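How I tidy a white vanity table

I used to dread doing mine, all that carved scrollwork and a glossy top that shows every smear! Now it takes me 30 minutes, tea included.
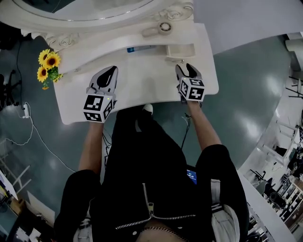

Start by taking everything off, flowers and all (I pop mine on the bed). Go along the carving with a dry, soft paintbrush, then wipe the top with a barely damp cloth and buff it straight away - gloss paint streaks if you dawdle. Roses on a mirror frame need the brush too, and a cotton bud for the deep bits.

Artificial sunflowers get a go with the hairdryer on cool, held well back. Bottles I wipe underneath before they go back, and I stand them up if the lid's at all dodgy.

© Sơn Lý - Contact - Back to top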